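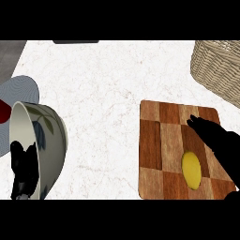

1/ ¿Saben ya las máquinas recoger una cocina?

Llevo semanas prometiendo este hilo y por fin me siento, con el café al lado, a contaros lo que pienso de los robots domésticos. Os aviso de que me enrollo (quien me lea desde hace tiempo ya lo sabe), así que poneos cómodos.

2/ Lo primero: la cocina del principio es simulada. Una encimera de mármol blanco, un bol volcado, una tabla de cortar a cuadros, algo amarillo que lo mismo es un limón que un huevo, y dos brazos negros, uno metido en el bol y el otro por encima de la tabla. Me encanta como punto de partida porque es, ni más ni menos, una encimera de las de cualquier tarde.

3/ Pensad en lo que hacéis vosotros ante algo así. Enderezáis el bol sin mirar, cogéis lo amarillo con la otra mano, vais pensando en la lista de la compra y encima contestáis a alguien que os grita desde el pasillo. Para una máquina, cada una de esas cosas es un problema aparte, y el de contestar al pasillo ni lo toco.

4/ El bol es mi favorito, dejadme que me detenga un poco. Un bol tumbado rueda. Si lo empujas por dentro se te va, si lo aprietas por el borde puede saltar la loza, y si lo levantas torcido acaba contra el plato de al lado. Mi abuela los enderezaba con dos dedos y un golpecito de muñeca que yo todavía no domino.

5/ Y luego está lo del limón o el huevo, que parece una tontería y para mí es media conversación. Con un limón puedes permitirte apretar de más. Con un huevo, pues ya me contaréis. Nosotros lo decidimos al primer roce, y si nos equivocamos corregimos antes de darnos cuenta. Un robot que solo se fía de la forma y del color tiene que elegir la fuerza casi a ciegas.

6/ Me preguntaréis de qué sirve practicar en una cocina de mentira. De mucho, creo yo. En la simulación se puede tirar el mismo bol toda la noche sin barrer nada. En casa, mientras preparaba el hilo, monté una versión modesta con un programa que llamo Plikitz (lo bauticé un día de poco dormir) y le pedí siempre lo mismo: bol de pie, tabla despejada.

7/ Os doy los números, que sé que me los vais a pedir. Lancé 1.485 intentos. En 1.018 el bol terminó de pie. La tabla despejada y además el bol de pie, las dos cosas en el mismo intento, solo en 345. Son cuentas mías, hechas en un portátil que suena como un secador, así que no las toméis por ciencia.

8/ A mí lo que me llamó la atención fue la distancia entre la segunda cifra y la tercera. Una tarea suelta va saliendo. Dos seguidas, con dos brazos que tienen que repartirse el espacio y no estorbarse, ya es otro cantar. Y recoger una cocina son treinta tareas pegadas unas a otras, ¡y encima con el suelo mojado!

9/ Cambio de escenario un momento. En el taller de Musavow, donde paso bastantes mañanas, hay trabajos que las máquinas hacen de maravilla desde hace años: piezas iguales, siempre en el mismo sitio y con la misma luz. Allí no discute nadie si el robot vale o no vale. Se discute si le toca revisión.

10/ Pero en el mismo taller, al acabar el turno, queda un banco lleno de trapos, tornillos sueltos, una taza y el bocadillo a medias de alguien. Ese banco lo seguimos recogiendo a mano. Se parece muchísimo más a mi encimera que a la cadena de montaje, y por eso digo siempre que la última frontera de la fábrica es su cocina.

11/ ¿Y en casa, entonces? Mi impresión, a 20/04/2025, es que tenemos máquinas estupendas para una sola cosa (la lavadora, el lavavajillas, la aspiradora que se queda atascada debajo del sofá y a la que ya le tengo cariño) y muy poquito para lo que hay entre una y otra. Llenar el lavavajillas, por ejemplo. Yo firmaba mañana mismo por un brazo que me lo llenara, aunque tardase 2 horas.

12/ Con lo de tardar soy bastante flexible, fijaos. Si el cacharro recoge mientras duermo, que vaya a su ritmo. Lo que no le perdonaría es que me dejara el trabajo a medias y tuviera que repasarlo yo por la mañana, buscando el bol debajo de la mesa.

13/ En mayo quiero repetir la prueba con más trastos por medio: una cesta, un par de platos, fruta. También quiero cambiar el orden y que vaya primero a la tabla y después al bol, a ver si los brazos se molestan menos. Iré colgando los resultados aquí mismo, buenos o malos.

14/ Mientras tanto os pregunto a vosotros, que siempre me contáis cosas mejores que las mías: ¿qué tarea de casa le daríais mañana a una máquina, y cuál no soltaríais por nada? Yo le daría el lavavajillas y me quedaría con pelar naranjas, que me relaja una barbaridad. Os leo esta noche, después de fregar.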